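Home | Topics | Robotics | Events | Index

Vusthorpe Open Day (robotics)

By Hanan Rawashdeh
Fri 1 November

14 shares | 2 comments

The Vusthorpe Open Day is a yearly public demonstration of robotic manipulation held at the Vusthorpe works, a test site run by the automation firm Tremblay. It covers simulated and physical handling tasks, most of them involving the placement or removal of parts from racks and holders. The event takes place in May and lasts one day. Admission is free, but places on the guided sessions must be booked.

Background

Tremblay bought the Vusthorpe site from a maker of packing machinery and kept the main hall largely as it was. The first open day was arranged by Pouran Ghorbani, then head of testing, after several customers asked to see the firm's gripper control software before buying it. Early visits were limited to customers and suppliers. The general public was admitted later, when the east side of the hall was fitted with a raised walkway and a rail.

The software shown at the event is sold under the name Zileo. It plans the path of a robot arm, sets the opening of the gripper and decides when to close it. A companion program, Stastlow, renders the workspace and computes contact between the gripper fingers and nearby objects. Both programs use the same task files, so a routine written in Stastlow can be moved to a physical arm without being rewritten. Operators still have to measure the real workcell and enter its dimensions by hand.

Format of the day

Visitors are taken round in groups. A session lasts 87 minutes and has 2 parts: a simulation demonstration in the upstairs control room, followed by a demonstration on the floor of the hall. The odd length comes from the shift pattern at the works, which leaves a fixed gap between the morning line check and the noon handover.

In the control room, an operator loads a task file and runs it at reduced speed on a wall display. The view is usually taken from close to the gripper, so that visitors can follow the approach of a finger toward the target. The operator then changes one setting, such as approach angle or closing speed, and runs the task again. Visitors may suggest settings. Values outside the safe range of the physical arm are accepted in simulation - the floor controller refuses them.

The floor demonstration repeats the same task on a physical arm behind a fence. Questions are taken after the arm has been parked and the drive power switched off.

Simulation demonstration

The standard simulated task was written by Sutrisno Jugah and has been revised several times. It is kept simple on purpose. Early versions had shelves, bins and labels in the background, and visitors spent much of the session asking about those items. Jugah removed them and cut the number of objects to a minimum.

Each task file defines a start pose, a target pose and a set of random offsets. The offsets shift the target slightly between runs. For the open day the file is run 100 times overnight, and the results are posted outside the control room with the failed runs left in. A longer batch of 3,000 runs is kept for internal testing and is not part of the public program.

Partly transparent objects are a regular subject of discussion in these sessions. In simulation the position of such an object is known exactly, whatever it looks like on the display. A physical system working from a camera may find it hard to separate a clear surface from the wall behind it. Sheyla Espinoza, who leads the floor sessions, treats the difference as the main limit on what simulated results can show.

Reception

Reports from visiting engineers have been mostly favorable about the use of shared task files. Stella Rweyemamu, writing in a trade newsletter, called the repeated runs "slow going, but the only part of the day that taught me anything about the controller." She was less satisfied with the floor sessions, where the fence kept visitors too far back to see the fingertips close. Tremblay later added a second display beside the walkway.

Other complaints have concerned the stairs to the control room and the noise in the hall during line checks. A ground-floor room has been in use for the simulation sessions on request - it has a smaller display but runs the same files.

See also: Gripper control | Task files | Workcell measurement

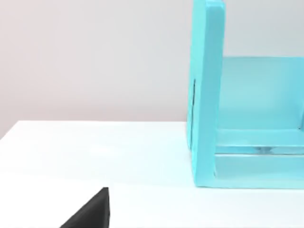

Bookings for the ground-floor room are made through the site office, and groups using it join the floor demonstration by the east door.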